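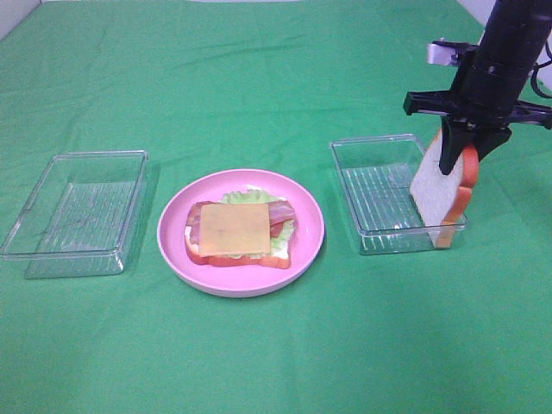
April 10, 2018

My new phone came today from the shop in Irkcombe, and I spent all the evening with it. The battery is 4,000 mAh, so I hope it will last until I am home from Stoscombe. Moving the contacts was easy. The photos were slow – 1,323 of them, and it stopped two times. I still don't find how to make the keyboard bigger. The old Dresovell had this in the first menu. Tomorrow I will try the fingerprint again, it knows only my left thumb.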